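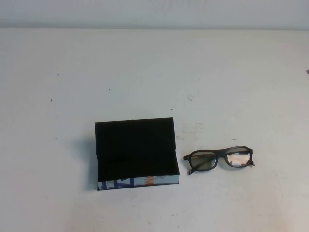

Re: Pluler kit, worth 600?

From: Tudur Rowlands
Date: 18/01/2018

> Has anyone had the Pluler on trial? Orkico says it will pack
> eyewear straight out of the carton. I have my doubts.
> Harries

So do we. Our trial job is glasses into an open box, lid up, and we leave the paper in the lens to keep life interesting. After 159 tries it has strong views on black frames and none on where the box is. Two support calls so far, both very polite. Kivgate quoted us less for the same job, but their arm won't ship before November.

Tudur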